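**From the back bench: the Clona build, month two**

Readers who were at the Hestden workshop in October will remember the promise that Clona would be sorting our screw bins by Thanksgiving. It's now November and Clona sorts nothing. I was asked to write a fair update, so I went down on Saturday and stayed for 3 hours.

First, what exists. There is a hand-held gripper with a camera on it, built from the Zesside plans with a few changes by Ankica Kos. There is a Strömberg arm, second-hand, bolted to the end of the long bench, which so far moves when told to and stops a little later than told to. The idea is that members pick things up with the hand-held gripper, the recordings are used to train the arm, and the arm then copies us. Ankica has set a target of 700 recordings before anyone tries the first real run. The group has almost 30.

I have doubts about that number. At the current pace we'll be well into spring, and the people doing the recording are the same people who said they would fix the dust collector.

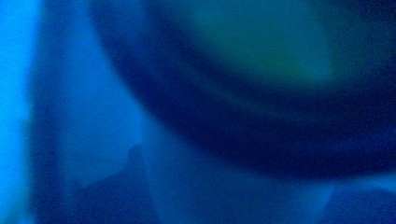
Does the camera need a sharp picture the whole time?

Ankica's answer is that a short blurry stretch can be tolerated, but a recording where the camera can't make out the part or the fingers for most of the grab gets thrown out. Lighting and distance matter more than the price of the camera.

Fine, but somebody has to look through every recording and decide. At present that is Ankica, in the evenings, on her own laptop. I asked what happens when she's away. She said she wasn't planning to be away.

On the money side, the group has spent less than I expected. The fingers are printed in the shop and the first set cracked at the hinge, so the new ones are thicker and take 18 screws in all, which seems like a lot for something meant to pick up screws. They do close evenly now. I tried it on a washer, a pencil and a film can and got two out of three. The washer is still under the bench if anyone wants it.

I still think a labeled tray and ten minutes on a Saturday would sort the bins — and I said so. Ankica pointed out that we've had labeled trays for years. I have no reply to that, except that the trays never needed new firmware.

If you want to add to the recordings, sign up on the sheet by the drill press. Please put the gripper back on its hook afterward and plug it in. It was left on the floor twice last week.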